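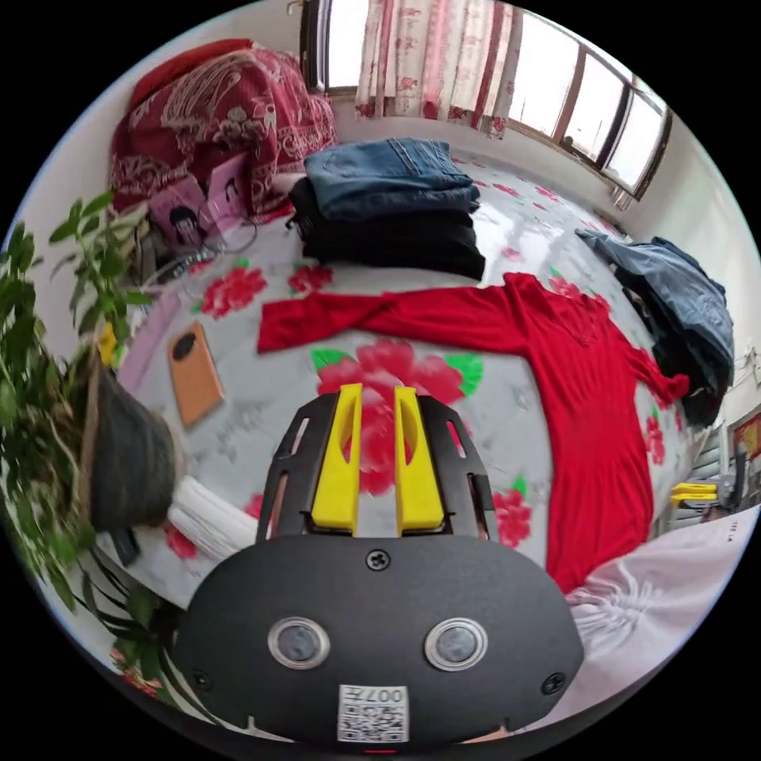
赤いワンピースをベッドに広げた状態。奥に畳んだジーンズと黒いズボン。

Zamell メーリングリスト 過去ログ
読了目安 8分 ・ コメント 17件 ・ シェア 3件

件名: Re: [zamell] 衣類の手本データ、どう集めていますか
差出人: Merike Dzene
日付: 2018年11月2日

Rhydianさん、みなさん

こんばんは、Merikeです。お返事が遅くなってしまってすみません。いただいたメールを読んですぐ書き始めたのですが、書いているうちにあれもこれもと思い出して、下書きのまま何日も寝かせてしまいました。今回も長くなりそうなので、お茶でも用意してから読んでください。

まずはRhydianさんの質問を引いておきますね。

> みなさん、こんにちは。Rhydian Morrisです。
>
> SudwoodではこれまでMononの学習に、食器やペンのような硬いものの手本だけを
> 使ってきました。この冬から衣類もやってみようということになったのですが、
> 試しに何本か録ってみた時点で、もう途方に暮れています。
>
> 教えていただきたいのは次のようなことです。
>
> ・専用の作業台を用意したほうがいいのか、普通の部屋で録っていいのか
> ・毎回の始まりの形(服の置き方)をどこまでそろえるのか
> ・つかみ損ねた回は捨てるのか、残すのか
> ・1本の長さはどのくらいが扱いやすいのか
>
> 硬いものなら、床に印をつけて同じ場所に戻せば済みました。服は同じ形に
> 戻すこと自体ができません。袖がどちらを向いているかで全然別の作業に
> なってしまって、これを何本集めれば足りるのか見当もつかないんです。
> 経験のある方、どんな小さなことでもいいのでお願いします。

途方に暮れるお気持ち、とてもよくわかります! 私も最初の週はそうでした。順番どおりではないかもしれませんが、思いつくところから書きますね。

場所のことから。うちは早々に作業台をやめて、人が暮らしている部屋で録るようになりました。最初に作った台は、灰色の無地の布を張った、見た目にはとてもきれいなものだったんです(布を張るのに半日かかりました。今は箱置き場になっています)。ところがその台で集めた手本だけで学習させたものをベッドの上で動かしてみると、花柄のシーツに手を出すんですね。大きな花の真ん中をつまもうとして、何度も空振りする。あれを見た日に、柄のある寝具は避けずにむしろ進んで使おうと決めました。牡丹のような大きな花がどんと入ったシーツ、皺の寄った掛け布団、枕元に置きっぱなしのスマートフォンやケーブル、そういうものがあるままで録ります。片づけてしまいたくなるのをぐっとこらえるのが、私にはいちばんの修行でした。

それから窓です。昼間に録ると、つやのある布には光の筋が入ります。Bogumił Zielińskiさんは最初、カーテンを全部閉めてから録ろうと言っていたのですが、閉めたら閉めたで今度は部屋が暗くて、濃い色の服がただの黒い塊になってしまうんです。話し合いの末、カーテンは部屋の人の普段どおり、時間帯だけ記録に書いておく、という形に落ち着きました。後から時間帯ごとに分けて成績を見られるので、これは書いておいてよかったと思っています。
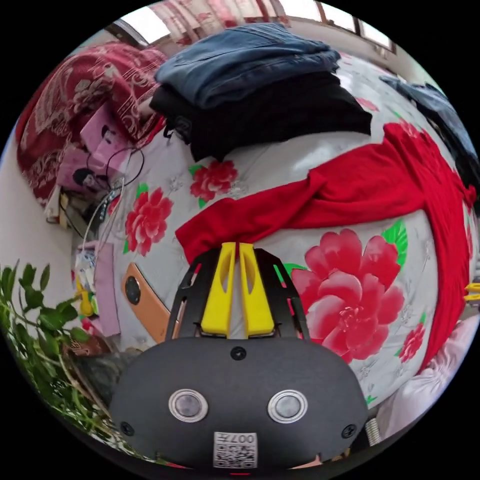

始まりの形については、そろえるのをあきらめたというのが本当のところです。ただ、まるきり自由にすると、人間はどうしても自分のやりやすい置き方ばかりするんですよね。私なんて、気がつくと裾を手前にして、袖を左右に伸ばした形にばかり置いていました。それで今は、広げた状態、斜めに投げ出した状態、くしゃっと丸めた状態、という大まかな種類を紙に書いておいて、順に回しています。種類の中での細かい違いは気にしません。丸めた形を同じにしようとして三回もやり直した日があるのですが、あの時間はほんとうにもったいなかった……。

服は一着だけ置くのではなく、まわりに別の服も残しておくのをおすすめします。赤い服を持ち上げる手本なら、そばに畳んだデニムがあったり、離れたところに暗い色の服が積んであったりするほうが、後で助かります。対象の服だけを置いて録ったものは、隣に何か来たとたんに迷い始めました。とくに暗い色どうしが重なっているところは今でも苦手で、どこまでが一着なのか、画像だけ見ていると私にもわからないことがあります。

1本の長さは、うちでは最長60秒で区切っています。以前は畳み終わるまで通しで録っていたのですが、途中で指が滑ると全体をどう扱うかで毎回もめました。つまむ、持ち上げる、送る、放す、くらいで切れるように、区切りの動作の前で一呼吸置いてもらうようにしたら、後の作業がぐっと楽になりました。一呼吸といっても、あまりはっきり止まると今度は学習した側も律儀に止まってしまうので、ほんの気持ち程度でお願いします(ここは何度言っても私がいちばん長く止まってしまいます)。

つまみ方の話もさせてください。指先で布の端をすくうのと、真ん中をつまみ上げるのとでは、そのあとの動きがまったく変わってきます。

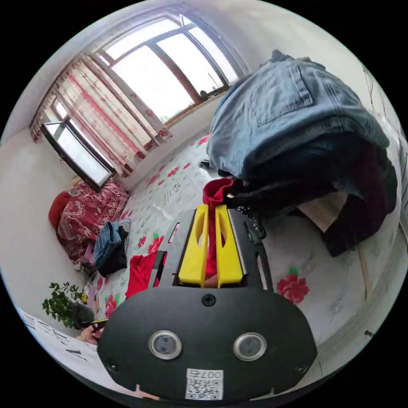 黄色い指のあいだに赤い布をつまんだところ。右奥には服の山。

真ん中をつまむと、上のほうに布がもこっと余りますよね。あの余りが意外と厄介で、指の向こうを隠してしまい、どのくらい深くつかめているのかが画像からは読み取れなくなります。Aigars Ķēniņšさんは、つまんだ後に手首をほんの少し傾けてから持ち上げることにしているそうで、真似してみたら私の録った分もずいぶん見やすくなりました。もっとも、全員が同じ癖になるとそれはそれで偏るので、傾ける人と傾けない人がいる今の状態でいいかな、と思っています。

失敗した回のこと。うちは残します。捨てません! ただし、つかみ損ねてすぐつかみ直した回と、録る側の都合でだめになった回(電池が切れた、電話が鳴った、猫が乗った)は別にしています。前者は立派な手本で、Mononが空振りの後に固まらなくなったのは、間違いなくこのつかみ直しを入れてからです。後者は名前の頭に印をつけて別の場所に移すだけで、消しはしません。先月まとめて見直したら、電話のせいで除けてあった分の前半がきれいに使えました。

何本あれば足りるか、は私もお答えできたらよかったのですが……。ご参考までに、うちの衣類の分は今のところ約600本です。このうちワンピースの類はまだ少なくて56本しかありません。長い服は裾がベッドの縁から落ちたり、袖だけ先に動いたりするので、上着やズボンより多めに要る気がしています。Chmielewskaの部屋でも録らせてもらえることになったので、春、4月ごろまでにはもう少しましなお返事ができると思います。
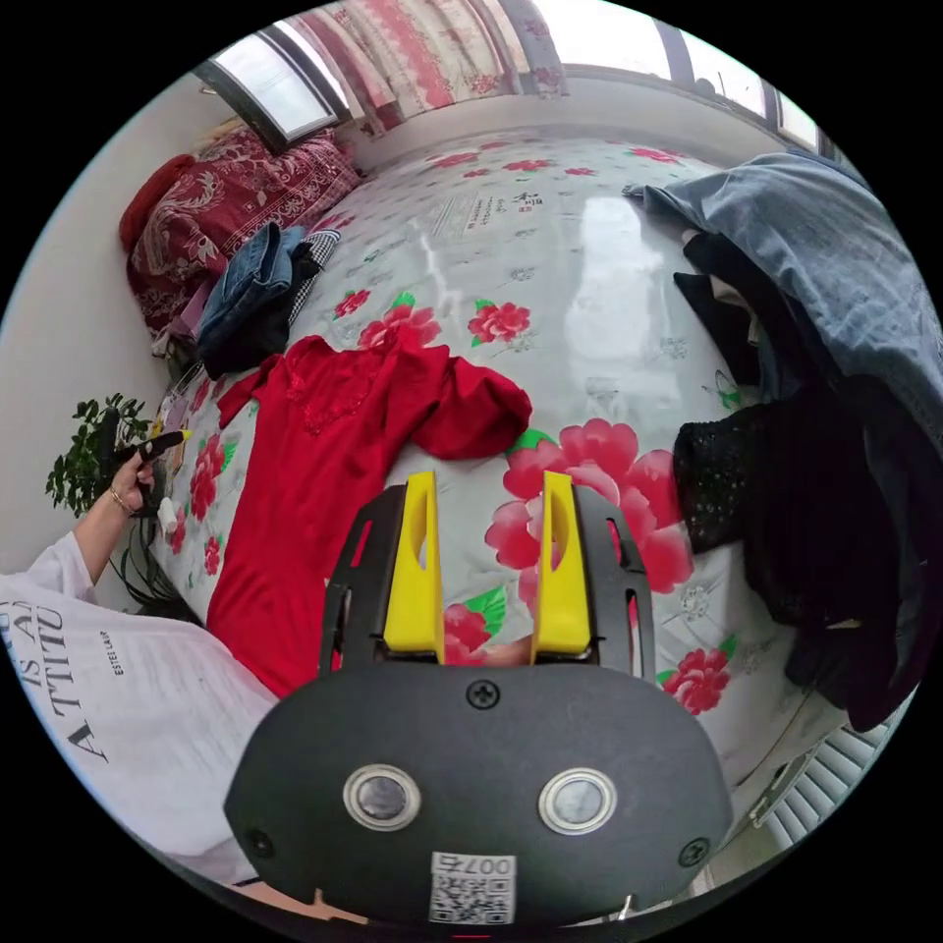
録るときの人数についても少しだけ。ひとりでもできますが、ふたりで組むほうが断然はかどります。ひとりが服を置き直しているあいだに、もうひとりが記録を書けますし、なにより飽きません。服を持ち上げては放す作業を黙ってひとりで続けていると、午後にはどうしても動きが雑になってくるんです。うちでは、疲れたなと思ったら遠慮なく交代、おやつはベッドから離れた場所で、という決まりだけ作ってあります。

あと、手や服の袖が画面に入るのを気にされる方がよくいらっしゃいますが、ある程度は入っていて構わないと思います。ただ、顔と、書類や封筒の宛名のように読めてしまうものだけは、始める前に部屋の人と一緒に確認しています。よそのお宅で録るときは、これを先にやっておくと相手の方も安心してくださいます。

細かい道具のことでは、指の開き具合を一日の始めに必ず合わせておくこと。全開と全閉を数回、何もつままずにやって、それも記録の先頭に残します。うちは一度これを忘れて、その日の分だけ開きの値が少しずつずれていて、Bogumił Szczepańskaさんが週末をつぶして直してくれました(あらためてありがとうございました。お菓子は月曜に持っていきます)。薄い布だと、そのわずかなずれで、つまめているはずが値の上では開いたまま、ということになってしまいます。

記録用紙のひな形はリストの共有場所に入れておきました。項目は、部屋、時間帯、服の種類、始まりの形、録った人、気づいたこと。気づいたことの欄は大きめに取ってください。Aigarsさんはそこに毎回その日の天気まで書いてくれるのですが、光の具合を思い出すのにちょうどいいので、私もこのごろ真似しています。

Rhydianさん、もし試しに録った分を見せてもらえるなら、何本でもいいので送ってくださいね。うまくいかなかった回のほうがうれしいです。それと、そちらのシーツは無地ですか、柄物ですか? もし縞模様があったらぜひ教えてください。うちには縞がひとつもなくて、ずっと気になっているんです。

Merike

追伸 靴下を録ったことのある方はいらっしゃいますか。片方だけつまむのがどうしてもうまくいかず、こちらはこちらで途方に暮れています。

コメント 17件 ・ シェア 3件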